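3. Glazed wall tile in the Trestgate bathhouses 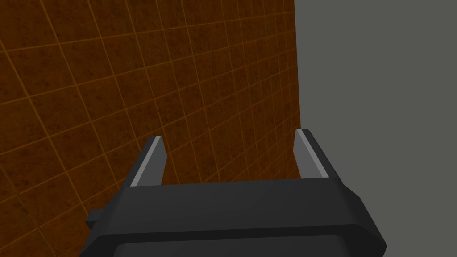
The first tiled bathhouse in Trestgate opened in 1810 on a narrow plot behind the corn market. Earlier washing places in the town had limewashed walls, which were scraped back and painted again each spring. The owners of the new building chose fired tile for the main room and paid for it out of a loan from the market tolls. The surviving account book gives the price of the tile but leaves out the wages of the men who fixed it, so the full cost of the work is not known.

Most of the tile came by river from the kilns at Lonuvano. Aquino's study of the kiln records shows that the Lonuvano works sold two grades, a thick one for floors and hearths and a thinner one for walls. Trestgate bought the thinner grade. It was made from the red clay of the lower valley and fired at a fairly low heat, and the colour varied a good deal from batch to batch. Letters from the builder complain of this twice. He was told in reply that the differences would be less plain once the wall was up.

Fig. 3. Orange-brown tiled wall beside a plain grey surface, computer rendering.

Tile was not used in every room. In the Trestgate building it stopped at the doorway of the main room, and the passage and drying room were finished in lime plaster. The same division is found at Wolau, where the bathhouse was smaller and the money ran out before the work was finished. At Wolau the plaster was patched with a cement mix in later years, and complaints about damp begin soon after. Plaster and cement take up and release moisture at different rates, and the join between them tended to open in winter.

Repairs to the tile itself were less frequent but cost more. An order for 400 replacement tiles was sent to Lonuvano after a hard frost in January, when the stove had been left unlit for 8 nights. The kilns could not match the first batch. The builder's successor, who had trained at Ryu, moved sound tiles from behind the benches to the front wall and used the new ones where they would be hidden. Aquino takes this as a sign that the look of the room mattered to the people who paid to use it. The letters give some support to this, although the successor may simply have been following the practice he had learned at Ryu.

The town kept the bathhouse open for a further 11 years after the repair. When it closed, the tile was offered for sale by the cartload. Some of it went into farm kitchens on the Wolau road, and two of these floors are described in the parish surveys discussed in Section 4. The wall grade was too thin for this use and wore through quickly near the doors.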